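Una tarde de puertas abiertas en la sala Skála

Llevaba meses queriendo ver la Skála por dentro sin gente, sin humo y sin la cola del baño, así que cuando anunciaron jornada de puertas abiertas me apunté el primer día (plazas limitadas, dos turnos, yo al de las cinco).
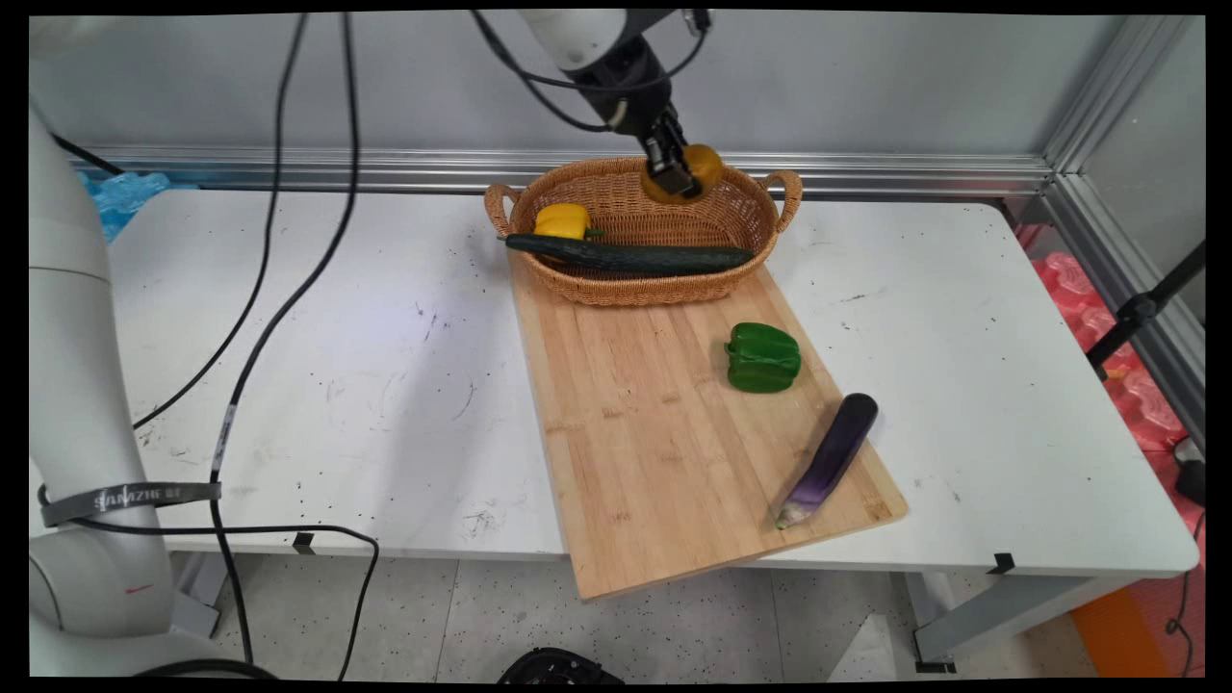
Nos recibió Snædís Ravn, que programa los conciertos y conoce cada enchufe del edificio. Empezamos por la entrada de carga, un pasillo estrechísimo por donde meten los amplis casi de lado, y de ahí directos al escenario. ¡Qué pequeño parece desde arriba! Desde la pista siempre me había dado la impresión contraria. El aforo es de 967 personas – yo habría jurado que cabían 1000 largas la noche que tocaron Cladum, con la gente subida a los bancos del fondo.

Lo mejor fue la mesa de sonido. Nos dejaron subir y bajar canales mientras Dosov, un trío de chavales del barrio, hacía la prueba para su bolo de esa noche. Tocaron el mismo estribillo unas 20 veces y todavía lo llevo pegado. El bajista rompió una cuerda, pidió perdón a todo el mundo y siguió con tres.

Después hubo charla en el camerino (sofá hundido, paredes llenas de pegatinas) sobre cómo consigue fecha un grupo que empieza. Snædís escucha todas las maquetas que le llegan, aunque prefiere tres temas bien grabados en el local a un disco entero, y pide que en el correo se diga cuánta gente suele venir a verte, sin inflar. También contó que Randex, la promotora con la que comparten los jueves, vuelve en mayo con el ciclo de bandas nuevas.

Me quedé con ganas de ver la cabina de luces, que estaba cerrada por obras. Salí a la calle con los oídos zumbando, me comí un bocadillo en la esquina y volví a entrar para ver a Dosov, esta vez pagando. Abrieron con el dichoso estribillo.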